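Pei-shan Shek
5/22/22

1/ People keep asking me when they can buy a robot that does the dishes, so I'm doing a thread. I've spent the spring hanging around a shop floor and a couple of test kitchens watching machines try to do chores. Short answer: some chores, some days, if you don't mind waiting!

2/ Quick background so you know where I'm coming from. I used to run the packing side at Skustier (kitchen goods, mostly mail order). I'm the person who had to decide whether a machine was worth the floor space. I am not an engineer and I will get a term wrong somewhere in here. Be nice.

3/ First chore: towels. Everybody's favorite demo. At Vitero they let me sit with a folding setup for a whole afternoon. I dumped 10 hand towels on the table in a heap, the way they come out of my dryer at home, and went to get coffee.

4/ When I came back it had folded 4. And they were nice folds! Better corners than mine. But it had picked up one towel, dropped it, picked it up again by the middle and then kind of thought about it for a long while. My mother would have taken the towel away from it.

5/ The folding is the part it's good at, by the way. The hard part is finding a corner in the heap. You do this by feel without even knowing you're doing it (try it with your eyes closed tonight, you'll be fine).

6/ Second chore: putting stuff in bins. This is the shop-floor one and the one I care about. Same size box, same spot, all day long? Solved, ages ago, go home. Mixed items in a tote, with a floppy bag of measuring spoons lying across a whisk? Oh boy.

7/ We had a Vogler arm on trial at Skustier back in September and I kept a tally on the back of a packing slip, because I'm like that. Out of 100 mixed picks it needed a person to step in on the whisks nearly every time. Boxes, never. I still have a grudge against whisks.

8/ What I look at now is the fingers. Sales people want to show you the arm swinging around, and the arm is great, but the job happens in the last inch. Two fingers coming together, is there something between them or isn't there? 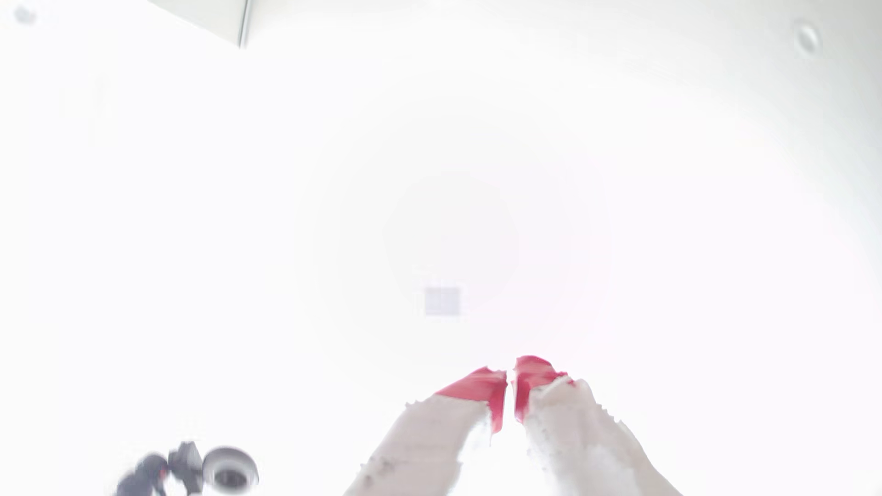
9/ Fingers, continued

Look at the tips there, the red bits. Almost touching, with a skinny little gap and nothing in it. I could stare at a pair of fingertips like that all day. Could they get a single sheet of tissue paper? A dime off a counter? Those are the questions I'd bring to any demo.

10/ And ask what happens when it misses! I asked this at Sultell and the guy lit up, because apparently visitors only ever ask about speed. Their setup tries the grab again up to 2 times and then moves on to the next thing and leaves the problem one for a human. I love that. That's how I'd train a new hire.

11/ Third chore, dishes. Loading a dishwasher, specifically. I saw plates go in the rack, one after another, very slow and very tidy. Then a mug with a spoon still in it. The mug went in, spoon and all. I mean, my kids do that too.

12/ Nobody I visited wanted to try a greasy roasting pan while I was there. I offered to bring mine from home. Standing offer, folks.

13/ Light is a bigger deal than I expected. I always figured you turn on all the lamps and the robot is happy. Well, glare is trouble too. A shiny pot lid under a bright lamp can lose its edges completely as far as a camera is concerned. At home you'd just tilt your head.

14/ Someone in my replies says "but my robot vacuum works fine." Yes! Mine too, love it, it has a name. It also doesn't have to pick up a sock. It eats the sock. Moving over a floor and handling the things on the floor are very different jobs.

15/ So would I put one on my old packing line? For boxes, sure, tomorrow. For the mixed totes I'd want a person close by, and I'd want to count that person's time in the price. A lot of the pitches I sat through left that person out of the math.

16/ Would I put one in my kitchen? Not yet. Where would it even go, I have no counter space as it is. But if one could empty the dishwasher overnight, slowly, while I'm asleep, I wouldn't care if it took until breakfast.

17/ Going back to Vitero with fitted sheets next time. Queen size, the kind with elastic all the way around. If you've got a chore you want me to bring along, put it in the replies and I'll see what fits in my car.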